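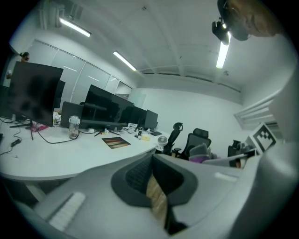 A Gripper Built After Hours

Members of the Kustholm shared workshop have spent the spring building a hand-held gripper, a tool carried by a person to record how everyday objects are picked up. The member leading the build spoke with the Iltmont newsletter on a Tuesday evening.

"The housing came first, and it took the longest," the builder said. "We wanted textured pads that could be replaced at the bench without taking the whole tool apart." Parts for the first version cost $978. A second version brought that down by $117.

Asked why the group chose cloth for its early trials, the builder was direct. "Rigid parts are forgiving. Cloth folds differently every time, and the pads have to hold it without bunching."
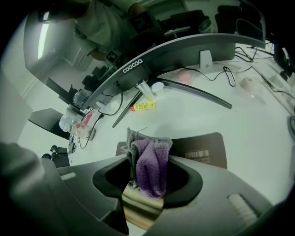

"Microfiber is the one I would recommend to anyone starting out — it is cheap, and it shows you very quickly where the grip is uneven." The workshop has logged 173 recordings under the project name Skovamus and hopes to reach 2000. Work on a lighter housing will begin in September.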